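The great box of loose parts, continued
6/25/21

So I left off last time with the box still taped shut and me making a lot of promises about it. A few of you wrote to ask whether I'd opened it yet (hi Melina, yes, I've opened it, you can stop texting me).

For anyone who wasn't around for the earlier posts: when we moved to Rutis, everything small that came out of a drawer went into a single box. Shelf pegs, furniture feet, the little plastic caps that cover screw heads, curtain hooks, lids, the insides of a board game, keys. I was tired and I had a marker and I wrote MISC on the side, and that was the last sensible decision anyone made about any of it. The box has been a footrest, then a plant stand, then a thing I walked around in the dark. My shin knows exactly where it is.

I'd been putting it off because I thought I needed a system first. I read up on systems! I watched a woman sort her buttons by hue for longer than I'd like to admit. I ordered a set of drawers from Cikia with clear fronts, and then I decided they were the wrong drawers, and then I decided they were fine and the delay was the problem. They're the kind with 3 deep ones along the bottom and a lot of shallow ones above, and the shallow ones stick a bit in damp weather.

Then Kyriaki Galanis came over for coffee, looked at the box, and said tip it out. I said tip it out where? She said on the floor, where else do you have. 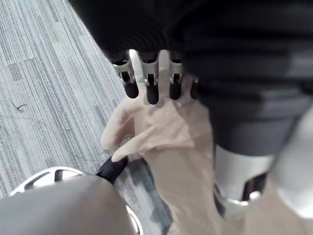
My big worry with using the floor was losing things, and I'd more or less talked myself into buying a mat. I'm glad I didn't bother. The only thing against a gray striped carpet is that it makes my eyes swim if I kneel over it too long, and in return a pale piece like that disc shows up pretty well down there. The dark stuff is harder. I've found that if I put my cheek almost to the floor and look along the pile, small dark things stand up like trees on a hill, but then I have to get up again, and my knees have opinions.

About that disc, by the way. I had it down as a furniture glide at first, the kind you tap under a chair leg. Then I was sure it was a counter from the board game. Then I tried it against the bottom of the hall lamp, where there's a hole I've been ignoring for as long as we've had the lamp, and it isn't that either. It has been in and out of more piles than anything else I own. If you've got a guess, leave it in the comments, although I warn you that Dionysis has already said "spacer" and he says "spacer" about everything.

Okay, the piles. I started out very grand. I had one for furniture, one for windows, one for electrical, one for games, one for kitchen, and one for Don't Know. After an hour Don't Know was the size of a sleeping cat and kitchen had one clip in it. So I changed the question. I stopped asking what each part was and started asking which room I'd be standing in, swearing, when I finally needed it. That went so much faster. The curtain hooks and the blind cord weights and the sticky felt dots are all things I'd want in the front room, so they can live together, and who cares that one is a window thing and one is a chair thing.

The other change was that I quit picking up one piece at a time and carrying it to its pile like a waiter. I pull a handful toward me, spread it flat with the side of my palm, take out the most common thing first, then the next most common, and slide whatever's left along with the next handful. My grandmother did lentils that way. I hadn't thought of it in years and then my hand just did it, and I had a little moment there on the floor, which I'll spare you.

The shelf pegs deserve a paragraph of their own. We have the Koppel bookcase, the tall one, and I'd always believed we were short of pegs for it, so one shelf has been lying across the top like a hat since we moved. We weren't short of pegs. We had about 100 of them. There were pegs in the box, pegs inside a sock in the box, and pegs in a matchbox inside a mug inside the box. Two different kinds, naturally, with a difference in thickness so slight that you only find out when the thing is halfway in and won't go either direction. I sorted them by rolling them between finger and thumb, and by the end I could do it without looking, and I was unreasonably proud of myself.

(The shelf is in now. It's got the cookbooks on it. It leans a hair to the left and I have chosen not to see it.)

The board game was the emotional part of the day. It's an old Masitz set, the trading one with the harbor, and the lid says 800 pieces, which I'd always taken as a boast. My brother-in-law Renzo Leone wanted to throw it out before the move on the grounds that a game with missing pieces is just a box of trash with a nice picture on it. I wouldn't let him. Well! I have now found the harbor master, both lighthouses, and a lot of the tiny barrels, and I'd like that noted somewhere public where he might read it. Did I find everything? I have no idea, and I'm not going to count tiny barrels at my age. I found enough that we could play it if somebody agreed to use a bottle cap for the second ship.

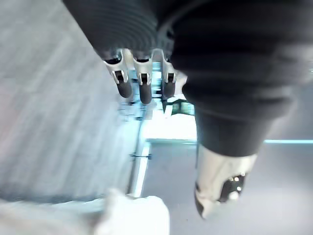 Renzo still says he won't be the bottle cap. So that's where negotiations stand, and the game has gone into one of the deep bottom drawers with its rules sheet folded on top.

Labels! I know some of you are here for the labels. I went back and forth on printed versus handwritten and ended up with masking tape and a pen, because I know myself and I'll change everything in a month. I wrote the room in big letters and then, smaller, the thing I'd be annoyed about. So one drawer says FRONT ROOM, wobbly table. Another says BATHROOM, the shower rail again. Nathalie Michiels saw a photo of them and told me they read like a diary, and now she's doing hers the same way, except hers are in French and somehow sound elegant.

A few things I'd do differently, while I'm thinking of it.

I'd have sorted the keys some other day. Keys are a trap. You pick up a key and then you're walking around the house trying it in things, and you come back twenty minutes later with a sandwich and no memory of which pile you were on. I put all of them in a jar in the end. One of them has 3567 stamped on it and fits nothing in this house, and I think it may be for the old mailbox, in which case somebody back there has been opening it with a butter knife.

I'd also have had more small bowls out from the beginning. Piles are fine until you need to move one. I ended up using saucers, the muffin tin, and the lid of the butter dish. The muffin tin was the best of the lot, so if you're about to tackle a box like mine, go get the muffin tin before you start. Just shake it out properly afterward. I'll say no more about the Sunday-best banana muffins.

And I'd have stopped earlier. There's a point in the afternoon where you begin to make bad decisions, and mine was when I started a new pile called Nice. Nice contained a brass hook, a marble, a bit of blue glass, and a wing nut I just liked the look of. I've kept it, it has its own drawer, but it did slow things down.

As for what's left, there's still a layer that won't sort. It's mostly grit and pencil ends and those bent wire things off bread bags, plus some screws too chewed up to use. I put the screws aside for the metal bin at the depot and swept the rest into a dustpan, then went through the dustpan with a fridge magnet in case I'd missed anything, and I had, I'd missed the tiny hex key for the bathroom faucet. I have been turning that faucet with pliers since we moved in.

The mystery disc is on the windowsill for now. The box itself I flattened and put out with the recycling, and that evening I went to put my feet up on it and nearly slid off the couch.

Next up is the cupboard under the stairs, once I've found the bulb for the light in there. It'll be in one of the drawers.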